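# Grumia to merge its artificial flower lines under new sizing code

Sunday, September 1, 2019

Grumia, the wholesale supplier of artificial flowers, is to replace its two existing catalogues with a single list from December. The new list covers 3800 stock lines and sorts every stem by length, bloom width and wire gauge. Until now, roses and hydrangeas have been listed under separate codes, with different rules for measuring each.
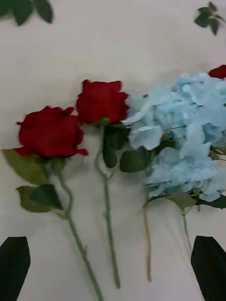
Under the old rules, rose stems were measured from the base of the bloom and hydrangea stems from the top of it. Two stems sold at the same stated length could therefore stand at different heights in a vase. The new code measures all stems from tip to cut end, with the wire straightened.

Tedesco, which supplies window displays to department stores, asked for the change last year. Its buyers had been keeping their own conversion table - a sheet of 16 columns - to match orders from the two catalogues. 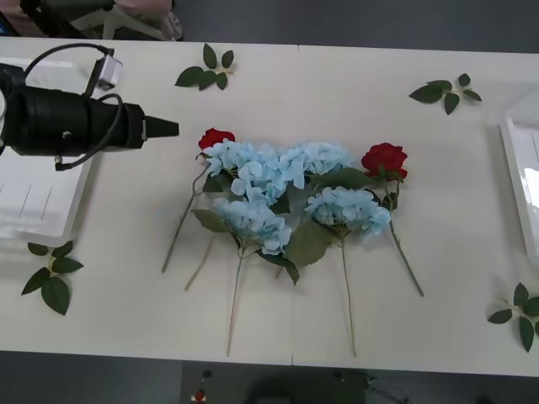 *Red roses with pale blue hydrangeas, all artificial.*

Prices will not change with the new list. Minimum orders stay at four stems per line for trade accounts, and the carriage charge is as before. Stock already packed under the old codes will be sold through with both numbers printed on the carton.

Niltum, the Grumia depot that handles returns, will accept old-code goods until the end of December. After that date, returns must carry the new number or they will be sent back at the customer's cost.
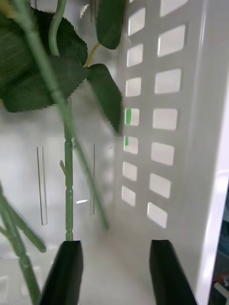 Reading time: 2 minutes

Mekow, a smaller importer, has said it will adopt the same measurements for its own range of 3000 lines. It has not given a date. The two firms share several customers but have no joint ordering system, and none is planned.
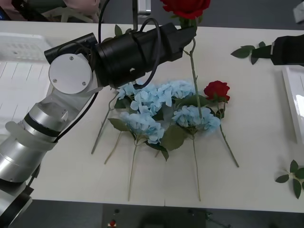
Ermelinda Frade

Trade customers will receive the new list by post with their next invoice. A printed conversion table is enclosed, with old codes in the left column and new codes in the right. Further copies can be requested from the Grumia order desk.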